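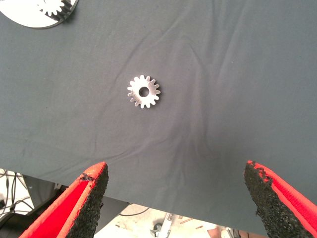

Gear Trains, Handout 4: Planetary Sets on the Bench
Course tutor: Kanyarat Thammasiri

Last time we got as far as a simple pair of gears, one driving the other, and most of you had the ratio sorted before I had finished writing it up. Good! Now for the part of the course I look forward to all year. A planetary set (some books say epicyclic, same thing) puts several gears inside one another so that the input and the output share a single centre line, and once you have built one by hand you start spotting them everywhere – bicycle hubs, cordless drills, winches, the automatic gearbox in a family car.

The names first, as the rest of the notes lean on them.

Sun: the gear in the middle.
Planets: the small gears that run round the sun. Each one turns on its own pin.
Carrier: the plate that holds the pins. It turns as a unit and takes the planets with it.
Ring: the outer gear, with teeth on the inside.

We work on a dark cloth for the whole session. Small bright parts show up well on it and a dropped gear doesn't bounce off into a corner. Please leave the wrinkles alone, you will spend all afternoon smoothing it otherwise.

Loading the carrier

Lay the carrier flat with its pins facing up. Pick up each planet by the rim, lower it squarely over its pin and let it drop under its own weight. If it sticks, lift it off and start again. Pressing down on a tilted gear is how bores get scratched, and a scratched bore makes a gritty noise that you will hear from then on.

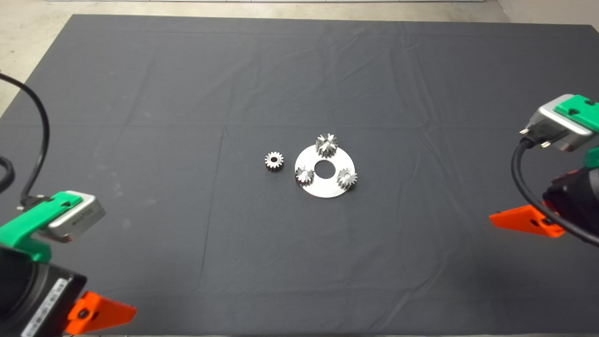

Three planets is the usual number for a set this size. With even spacing, the sideways pushes on the sun balance out and it stays nicely centred. You can run a set with a single planet, and I'd encourage you to try it for a minute, just to feel how the sun gets shoved to one side. Then put the others back.

Before going further, spin each planet with a fingertip. It should turn freely and coast a little. Look at it from the side as well, with your eye down at table level: a gear that sits higher than its neighbours has not gone fully home on its pin.

Fitting the sun

The sun goes in last and has to mesh with all the planets at once. Hold it over the middle, lower it until the teeth touch, then rock it very gently to and fro. There is a lovely moment when everything lines up and it simply sinks into place.

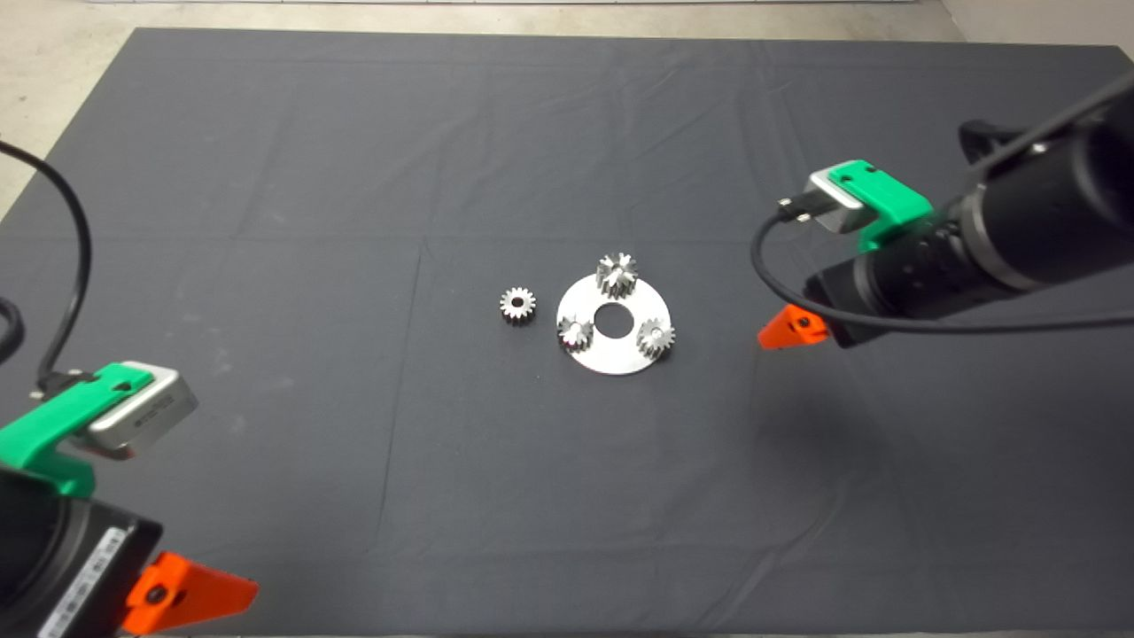

Siriwan asked whether the planets ought to be marked so that each goes back on the same pin after cleaning. For a new set it makes no difference. For one that has run for a long while I would mark them, as the teeth will have worn to suit their neighbours, and a dot of paint pen on the upper face is plenty.

Working out the ratio

Hold the ring still, drive the sun, and take the output from the carrier. The ratio is then

1 + (teeth on ring ÷ teeth on sun)

Try it with a ring of 32 teeth and a sun of 16. You get 1 + 2, so three turns of the sun give one turn of the carrier. Now drive the sun at 1124 turns a minute and find the carrier speed. Keep a note of your answer, we will use it in March.
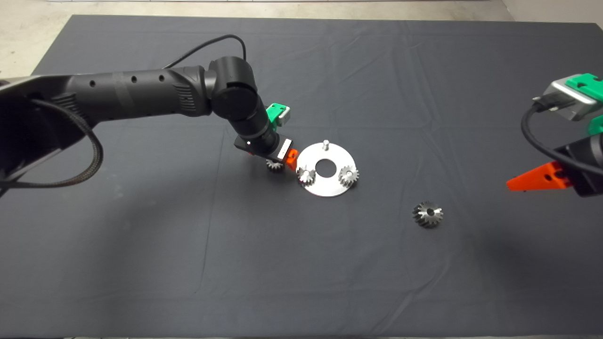

Things to try before next time

Hold the carrier still and turn the sun. Which way does the ring go, and why?

Hold the sun still and drive the ring. Is the carrier faster or slower than the ring?

Find a planetary set at home and sketch it, with the four names written in. Old hand-cranked kitchen gadgets are well worth a look – ask before you take anything apart.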